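Fórum Flomulby > Casa e têxteis > Lavagem e manutenção

Tópico: Colcha acolchoada que empelota por dentro depois da máquina

tear_e_trama
Sep 9, 2019
Tenho uma colcha infantil de solteiro, acolchoada, enchimento de poliéster. Desde março, o enchimento migra para os cantos a cada lavagem. Máquina de carga frontal, programa sintéticos, 40 graus, centrifugação a 700 rpm. Detergente líquido Flimeck, sem amaciante. Alguém sabe se o problema é a centrifugação ou a densidade da costura?

ponto_corrido
Depende do espaçamento do pesponto. Manta não resinada com linhas muito afastadas vai migrar em qualquer programa. Qual é a gramatura do enchimento?

tear_e_trama
A etiqueta diz 300 g/m². Não especifica se a manta é resinada ou termofixada. Comprei na Rarbridge, e o atendimento também não soube informar.

No quarto ao lado tenho outra do mesmo fornecedor, azul, estampada, que passa pelo mesmo programa e não apresenta migração perceptível ao tato.
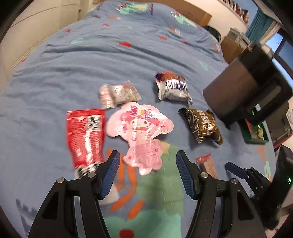
O que muda entre as duas, pelo que consegui medir, é a distância entre pespontos. Na que deforma, as linhas estão bem mais afastadas. O tecido externo parece ter a mesma composição, mas não fiz teste de queima.

goma_arabica
700 rpm é excessivo para peça acolchoada. A força centrífuga cresce com o quadrado da rotação. Baixe para o mínimo que a máquina permitir e faça 2 ciclos curtos de drenagem.

ponto_corrido
Discordo em parte. Com centrifugação baixa a manta sai encharcada, e o peso da água puxa o enchimento para baixo no varal. Já vi mais dano por secagem na vertical do que por rotação. Secar na horizontal, virando de 2 em 2 horas.

goma_arabica
Secar na horizontal, de acordo. Mas a migração para os cantos é típica de tambor. Se fosse varal, acumularia num lado só.

tear_e_trama
Acumula nos quatro cantos, um pouco mais nos inferiores. Seco dobrada ao meio sobre a corda.

ponto_corrido
Então são os dois efeitos somados. Antes de qualquer coisa, confira a carga. Colcha sozinha num tambor grande desequilibra e bate; colcha com lençóis enrola. Eu lavo com 2 toalhas de banho e nada mais.

lavadeira_lại
Uso bolas de secagem, 5 por carga, ar morno. Desfazem parte dos grumos enquanto a manta ainda está úmida. Depois de seca, já não adianta.

goma_arabica
As bolas só redistribuem fibra solta. Se a manta rasgou internamente, fica com vazios e os grumos voltam na lavagem seguinte. A solução definitiva é repespontar.

tear_e_trama
Repespontar em máquina doméstica é viável com essa espessura? A minha tem calcador comum.

ponto_corrido
Viável com calcador de transporte duplo, agulha 90 e ponto longo. Alfineta do centro para as bordas. Com calcador comum, a camada de cima avança e franze.

tear_e_trama
Vou baixar a rotação, secar na horizontal e comparar após 5 lavagens. Se continuar, compro o calcador.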